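Pruitt Rennkladde 3
Kostenbuch für Amateurteams im Kart- und Tourenwagensport

Von Larysa Mykhailiuk

Motorsport macht arm, das ist bekannt und hat noch keinen abgehalten. Ärgerlich wird es erst, wenn man im September nicht mehr weiß, wovon. Die Pruitt Rennkladde 3 ist ein Programm, in das man einträgt, was ein Rennwochenende gekostet hat: Nenngeld, Reifen, Sprit, Unterkunft, Bremsbeläge und die Bratwürste, die irgendwer unter »Sonstiges« verbucht. Bei Jusance Racing stand am Saisonende unter »Sonstiges« der zweitgrößte Betrag überhaupt. Man hat dort seither einen eigenen Posten für Grillgut.

Was die Kladde kann

Jedes Fahrzeug bekommt ein Konto, jedes Wochenende ein Blatt. Wer eine interne Ausgabengrenze vereinbart hat, trägt sie vorne ein und sieht den Rest als Balken. Der Balken wird bei 15 Prozent Rest gelb und danach rot. Er blinkt nicht. In Version 2 hat er geblinkt, und mehrere Kunden haben daraufhin das Fenster mit dem Reifenangebot darübergeschoben.

Unfallschäden laufen auf einem getrennten Konto. Man kann sie einem Fahrer zuordnen oder dem Team. Wer welche Variante bevorzugt, hängt erfahrungsgemäß davon ab, wer gefahren ist. Eine spätere Umbuchung ist möglich, wird aber mit Datum und Kürzel protokolliert, auch wenn sie nachts um halb zwei erfolgt.

Reifen werden satzweise geführt, mit Laufleistung in Runden. Gebraucht gekaufte Sätze haben ein Feld für die Angabe des Verkäufers und ein zweites für die Wahrheit.

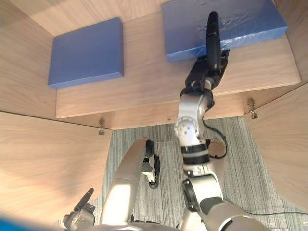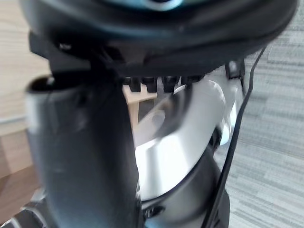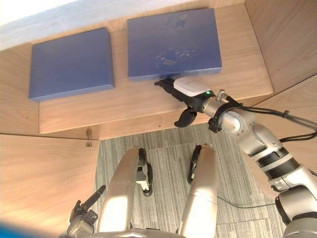 Neu in Version 3 ist der Vergleich zweier Wochenenden auf derselben Strecke. Beim Team Clurnent ließ sich damit endlich klären, weshalb die Frühjahrsveranstaltung so viel teurer war als die im Herbst: Im Frühjahr war der Schwager dabei, und der Schwager hatte die Hotelbuchung übernommen. Das Programm zeigt so etwas ohne Kommentar an. Ein Kommentarfeld gibt es aber.

Ebenfalls neu ist die Saisonplanung. Man legt einen Kalender an, schätzt die Kosten pro Lauf und bekommt eine Summe, die man anschließend so lange bearbeitet, bis sie einem gefällt. Die ursprüngliche Schätzung bleibt daneben stehen. Wir wurden gebeten, das abschaltbar zu machen. Wir haben darüber nachgedacht und es gelassen.

Was sie nicht kann

Steuererklärungen. Sponsoren finden. Dem Partner oder der Partnerin erklären, weshalb ein zweiter Getriebesatz nötig war. Für Letzteres gibt es immerhin den Ausdruck »Kurzfassung«, der Beträge unter 100 Euro zusammenzieht und insgesamt freundlicher aussieht.

Technisches

Die Kladde läuft auf dem Rechner im Transporter ebenso wie auf dem daheim. Eine Internetverbindung braucht sie nur zur Aktivierung und beim Abgleich zwischen mehreren Geräten. An der Strecke also gar nicht, was angesichts des Empfangs in den meisten Fahrerlagern auch besser ist. Eine Saisondatei fasst fast 4.000 Buchungen. Wer mehr benötigt, darf sich gern melden, wir würden den Fuhrpark gern einmal sehen.

Der Import alter Tabellen funktioniert, sofern in der Betragsspalte Beträge stehen. Einträge wie »viel« oder »frag Papa« werden übersprungen und am Ende aufgelistet.

Lieferumfang

Lizenz für drei Geräte
Handbuch als PDF
Vorlagen für Kart, Tourenwagen und Langstrecke
Quittungsmappe Clelel, A4, abwischbar

Die Mappe ist auch einzeln erhältlich. Der Aufpreis für die Ausführung mit Gummizug lohnt sich, sobald man einmal bei offener Hecktür rückwärts gefahren ist.

Umstieg von Version 2: Lizenzschlüssel bereithalten, Datei öffnen, die Frage nach der Sicherungskopie mit Ja beantworten. Stand dieser Seite: 18.03.2025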